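Filed under: Jobs & Gigs, Sports Media

Weekend color commentator wanted, Kokcombe Radio

Hi, I'm Lleucu Owen, and I run the sports desk here. Football season is nearly on us and I need a second voice in the booth for our high school and small college games! Bogdan Lungu has moved over to the morning show (traitor), so the chair next to Berwyn Wynne is open.

You'd work nine games, home and away, at $195 a game plus mileage. I don't need a former star. I'd love someone who played or coached a bit, can explain a blown coverage in plain words, and knows when to let the crowd do the talking. Berwyn handles play-by-play and he's very easy to sit beside, even in overtime.

You should be fine with night drives, cold press boxes and a short pregame segment that you'll write yourself.
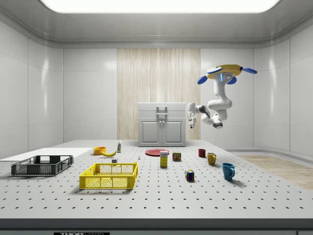 White arm, yellow mount, gray tabletop.

To apply, send me a demo of any game you like (calling it off your TV is okay) and around 300 words on a team you can't stop talking about. Put "booth" in the subject line. I listen to every one, all the way through.

Recent posts
Ellis Field gets new lights
Emrys Price on coaching freshmen
Spring baseball schedule: April games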